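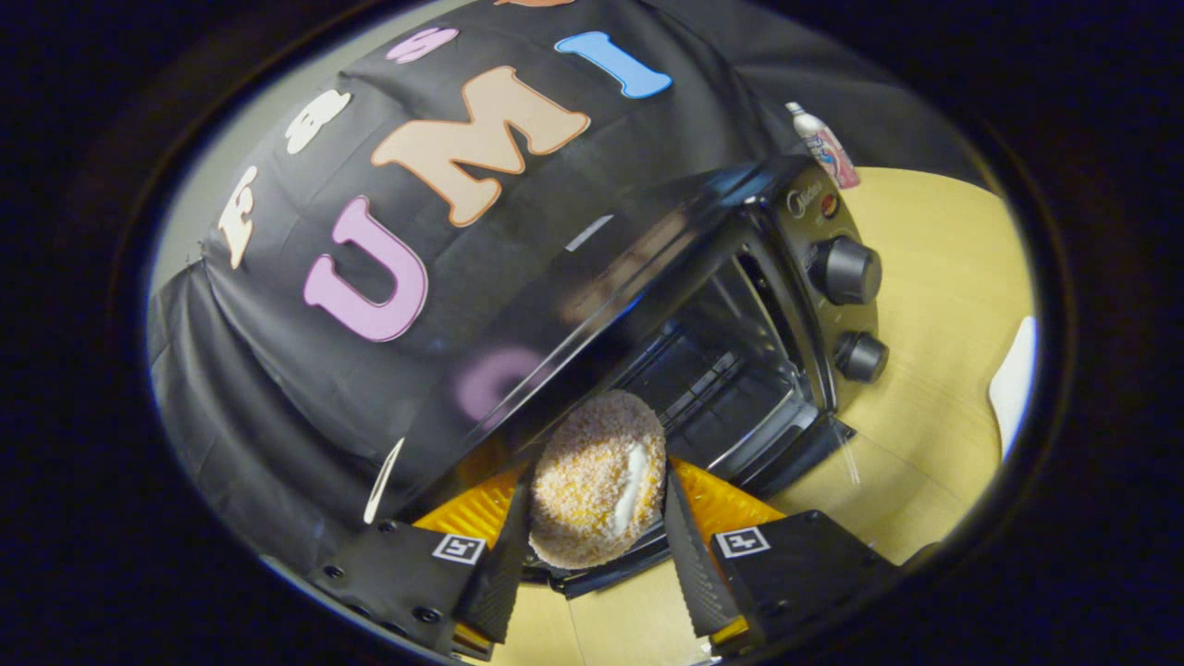 Returned Books at the Dovunberg Branch Library
Project report by Nantana Kamolrat and Iraklis Makris
Supervisor: Loukia Gavalas

The branch has one book drop, next to the main door. Staff told us that books often sit in it until the afternoon, so a title can show as checked out while it is already in the building. We wanted to find out how long this takes and whether a second emptying would help.

In June we logged 252 returns over 9 opening days. Each book got a slip with the time it came out of the drop and the time it was back on the shelf. We left out DVDs and magazines – they go to a separate cart.

With one emptying a day, books waited up to 54 hours. The longest waits were for books returned just before a closed day. Picture books went back fastest, as the children's desk shelves its own.

For the last 2 days the drop was also emptied at opening time. Waits were shorter, but the period was too brief to say by how much.

Kalliopi Tzavaras at the front desk kept the slips for us. Some had no shelf time, and we did not use those. We would repeat the test in the fall, when more school groups visit.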